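Two arms, one table: inside Forndale's robotics club

8/8/23

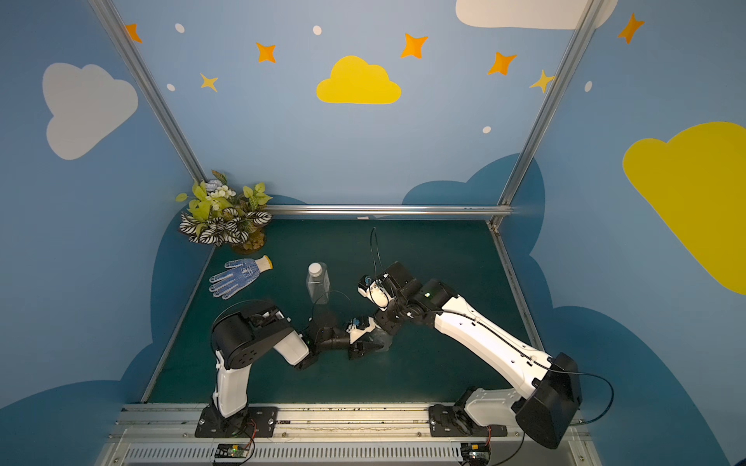
The robotics club at Forndale College meets after classes in a former darkroom behind the science block. It began in March with 5 members and a used laptop. By winter there were 38 names on the sign-up sheet, and the club had to split into two groups to fit everyone in.

Most of them came for the two-arm project. The students are preparing for the Turcotte Challenge, a regional competition in which school teams program a pair of arms to share one job. Entries are scored on how well the arms work together, and a collision ends the run.

Getting two arms to move close to each other without touching is the hard part. The club works on it in small steps. One student drives the arms by hand and records the movement, another checks the joint angles on screen, and a third keeps the log. The log now runs to 638 entries, many of them one word long. "Bumped" is common.

Handing an object from one gripper to the other has taken up most of this term. A plastic bottle is harder than it sounds, because the first gripper has to let go at the right moment. Gloves are worse. They fold and sag, and they never land the same way twice, so a recorded movement that suits one attempt is no use for the next.

The students painted the enclosure themselves over a weekend. They chose clouds and stars after a long argument about colour, and the year 8s did most of the brushwork.

The software is a program the senior students call Gamov. It started as a class assignment and has been rewritten twice. The current version lets both arms run from the same clock, which fixed a delay that had bothered the team for weeks.

Money is tight. The club raised $200 at a sausage sizzle and spent it on cable and spare connectors. Kustetti, an electronics shop near the school, gives members a discount on small parts.

Practice runs continue until the end of term. New members can join at any time – no coding experience is needed, but they do start on the log.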